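**Trosville Repair Bench - progress report to the Zúñiga fund**
Prepared by Amna Gondal, 25 November 2021

Reporting period: April to date. The grant covers sorting, testing and reuse of salvaged hookup wire taken from donated appliances and power supplies.

## Status

Stage one (intake and stripping down of donated equipment) is complete. Stage two (sorting the recovered wire) is under way and behind plan. Stage three (issue of sorted wire to the evening repair classes) has started on a small scale with the stock that is ready.

| Item | Planned | Done |
|---|---|---|
| Donated units stripped down | 100 | 100 |
| Bundles sorted and labeled | 168 | 38 |
| Class sessions supplied | 21 | 21 |

The sorting figure is the one that needs explanation. The plan assumed wire would come out of the units in harnesses, already grouped by connector. Most of it was cut out during stripping and dropped in a common bin, where it tangled. Separating a tangle takes longer than the sorting itself, and pulling on one strand tends to tighten the loops around the others.

## Sorting method

Wire is first separated by insulation color, then by gauge, then by length. Red and black are handled first as they make up the bulk of what the classes use. Offcuts shorter than a hand's width go to scrap. Ends that have already been stripped are inspected for broken strands; a frayed end is trimmed back to sound copper and stripped again before the length is measured.

Continuity is checked with a bench meter after trimming. Pieces with nicked insulation are rejected - no attempt is made to tape them. Sound pieces are coiled by hand, tied and labeled with gauge and length.

Much of the remaining stock is in the state below: red and black strands looped through each other, with cut ends at several points.

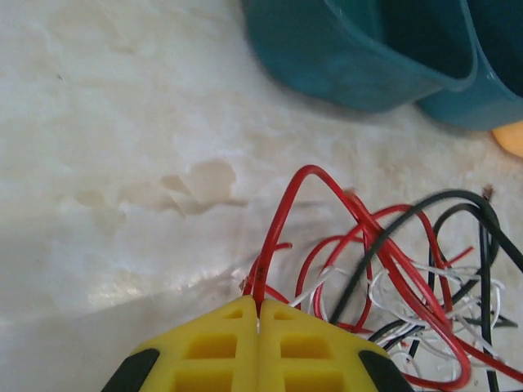

Leif Overgaard objects to the order of work. In his view color is the wrong first step, and a tangle should be opened from its free ends, thick wire before thin, with color left until everything is lying straight on the bench. He adds that the short pieces should be drawn out before anyone touches the long loops.

We have accepted the second point and will apply it to the next bin. On the first we have agreed to run both methods side by side on bins of equal weight and record the bench hours for each. Sobia Usmani will keep the log.

## Changes made

- Stripping-down instructions now require each harness to be tied at both ends before it is cut free.
- The common bin has been withdrawn. Wire goes into one tray per donated unit.
- Hand strippers were replaced with a Funow adjustable pair. The old pair was cutting strands on the finer gauges.
- Labels are written before coiling. Writing on a tied label proved slow and hard to read.

## Budget

Spending is within the approved lines. The tray purchase was charged to consumables with the consent of Ea Hauksdóttir. No transfer between lines is requested.

## Next period

Work on the backlog continues with two sorters at the bench. If the side-by-side test shows a clear difference in hours, the slower method will be dropped and the sorting target recalculated. We request that the stage two deadline be moved to the end of April. The stage three deadline is unaffected.

The bench log and rejected-wire weights are held by Jawad Mughal and can be sent on request.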